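Automation in the Stockroom: What Changes for the Staff
Unit 4 handout – Work and Technology
Instructor: Rajeshwari Chacko
Last updated May 11, 2026
7 min read
43 shares · 19 comments

Read this before the session and bring your answers to the two questions at the end. Last time we looked at warehouses built for machines from the start. Today's case is smaller and more common: an existing grocery distributor that added automation to a building full of people who already knew their jobs.

The case: Nimimlow

Nimimlow supplies packaged food and drinks to small shops. Its Flerarmont branch stocks 1,449 product lines. Until last September, orders were printed on paper in the front office and carried to the racks. Pickers worked from memory. A person who had been there two years knew where everything was and could fill an order with hardly a look at the sheet.

The company then brought in Tefera, a system that does three things. It decides when to reorder, it sends each order to a picker's handheld in a fixed sequence, and it runs a conveyor that moves filled totes to the loading bay. Tefera does not pick. Taking goods off the shelf is still done by hand.

Why picking stayed manual

Management looked at a picking arm and turned it down. The stock at Flerarmont comes in too many forms. Cartons are stiff and have flat sides, pouches slump, and shrink-wrapped packs have film that stretches or tears when it is pulled from the wrong place. A person adjusts the grip without thinking about it.

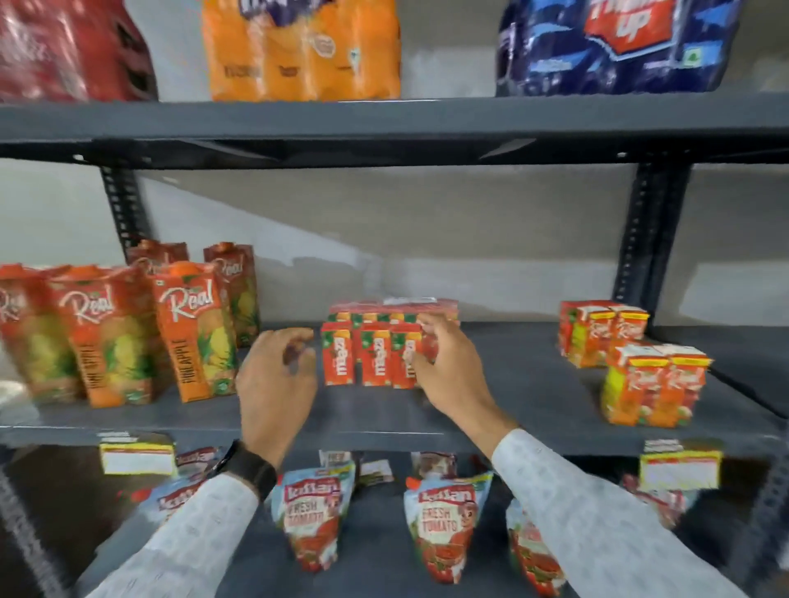 Cost came into it too. The arm needed wider aisles and new racks, and the branch would have closed while they were put in. The conveyor went in along one wall over a single weekend.

This pattern shows up in many workplaces. The planning and the carrying get automated first, and the handling in between is left to people. When we say a job has been automated, we should ask which part of it.

What changed for the pickers

Walking dropped, and most of the pickers were glad of it. Fewer people reported sore knees and backs in the staff survey. Sore wrists and shoulders went up, though, and the likely reason is that reaching and gripping now fill more of the shift. The walks had also been rest for the hands.

Knowledge changed as well. New hires reach full speed in days, and the old memory of the racks counts for less. Two senior pickers said in interviews that they felt their experience had stopped mattering. A third said she liked going home without a list in her head.

Then there is pace. The handheld records the time of every pick. At first supervisors could see each person's figures all day long. After complaints the display was changed to show team totals only, but the individual records are still kept.

New work

Someone has to deal with the exceptions – a damaged pack, a wrong price label, a shelf that the system thinks is full. Flerarmont logged 601 exceptions in the first month. The pickers fixed nearly all of them, and none of that time was counted in their pick rate. The branch later made exception handling a paid role and filled it from the existing staff.

Compare this with Stestholm, the second case in your reader, where the same role went to an outside contractor. Note who was consulted in each case, and when.

Terms to know

Task allocation: the split of work between people and machines.
Exception handling: work done when the automatic process can't continue.
Deskilling: a fall in the skill a job asks for, or in the credit given for it.

Questions for discussion

1. Should individual pick times be stored if no supervisor looks at them? Who should decide?
2. The conveyor cut walking and raised strain on the arms. Suggest one change to the shift that would help without removing the conveyor.

Reading for next time: the Stestholm case, first half only.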